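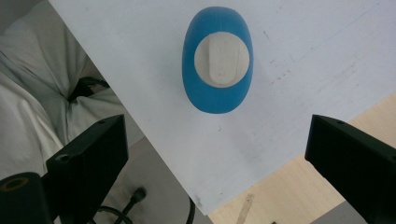

What should a small shop budget for first when it buys a pair of hand-held grippers? Spare finger pads and cables, priced before the grippers themselves, because those lines get cut when the total comes in high.

Oct 30, 2023. The Flimside order is now final. The total is 3,236 dollars, up 354 from the June draft. Most of the increase is cabling. I had priced the short Galindo set, which reaches the computer only if the computer sits under the table.
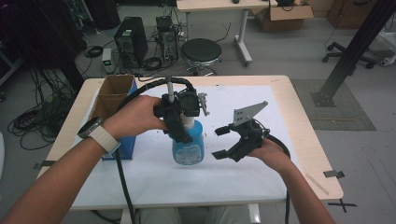

The second line to move was storage. Recordings are kept for 30 days and then thinned, so I sized the drives for that and left one bay open. Zurcombe quoted 3 weeks on the drives. Flikico had them in stock at a higher price, and I paid it. 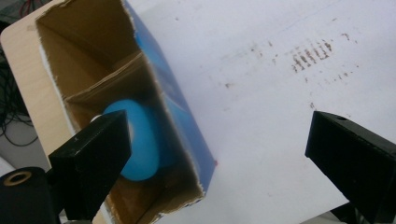 Consumables get their own line this time. Test objects are cheap and wear out fast, cartons especially. I stopped filing them under office supplies, where I could never find the cost again.
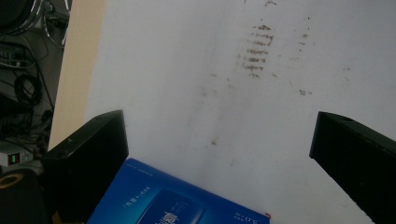
Still not priced: a second table and a replacement mount. Both wait for the next round. Shipping on the mount costs nearly as much as the part, so it will go in with the next cable order.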